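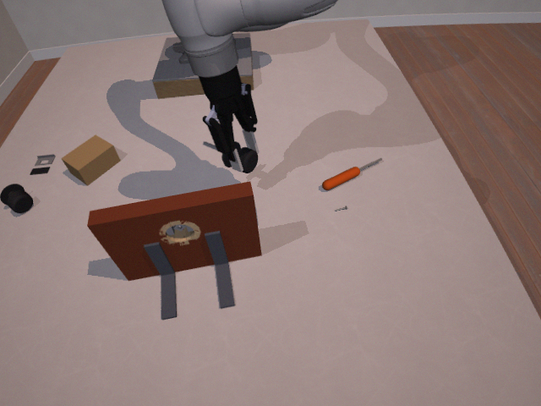 The simulated cell at Ocampo, with the gripper out over the mat and the board standing up front

2022-07-20

I popped into the Ocampo workshop in Jenbridge this week to see how they're getting on with Wotidby, their little assembly cell, and ended up staying well past lunch (sorry to everyone who was waiting on me for the markets story!). The real arm has had its covers off for a wiring repair, so all the action has been on the computer, in a program the crew call Ballon.

Zulema Ojeda looks after the cell, and she's been using the downtime to redo the whole setup in simulation before the arm goes back into service in August. She pulled up a chair for me and we went through it piece by piece. The job is fiddly bench work: small black cylinders, a wooden board with a round fitting on it, a screwdriver, a screw so tiny I had to lean in to find it. Each one has its own model and its own starting position, and if you get a position wrong the arm goes politely to the wrong spot and closes on nothing.

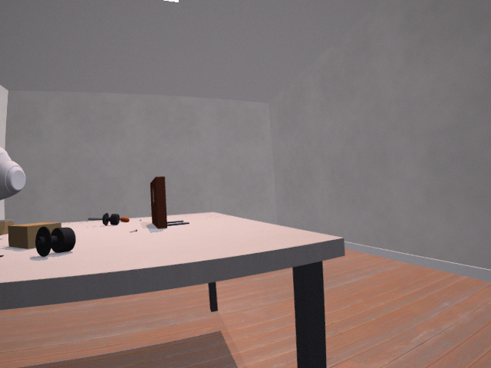 That was pretty much the trouble they had in autumn, she told me. Someone had moved the base of the arm on the real bench and the change never made it into the program. It was out by 4 millimetres, and on a part that small you may as well be in the next suburb. The grip kept landing off centre and they spent ages blaming the fingers, swapped the pads, swapped them back again, and then Zulema got the tape measure out.

So this time the base went in first and everything else was measured from it. Then the gripper, then the board, then the loose bits. She has a checklist taped to the side of her monitor with 10 lines on it, and line one, in red texta, is "CHECK THE BASE". I liked that a lot.

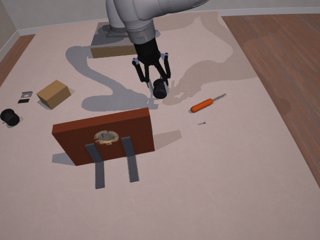
One black cylinder at the fingertips and a second lying on its side at the left

I asked whether it gets boring watching the same pick over and over. She laughed and said you stop watching the arm after a while and start watching the shadows, because you can tell from those how high the fingers are sitting. When I visited they'd logged 543 test runs on the new setup, and the plan is to hit 2,000 before anyone puts the real covers back on. Most of them run overnight with no one in the room, and in the morning she goes through the ones that stopped early with a cup of tea.

The screwdriver is the part she's fussiest about. It's long and thin and it rolls, so the fingers need to close on it slowly and the wrist has to come in from the right height. She's changed the closing speed more times than she'd like to admit, and there's a page of crossed-out numbers in her notebook to prove it.
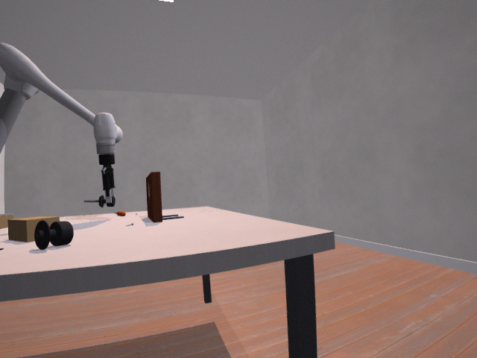
Once the wiring is sorted, the new positions get copied across to the real controller and the arm does its first lap at crawling pace, with Zulema's hand on the stop button. She'll be checking the base with the tape again that morning too. I've asked if I can come back for it, and she said yes as long as I bring the lamingtons.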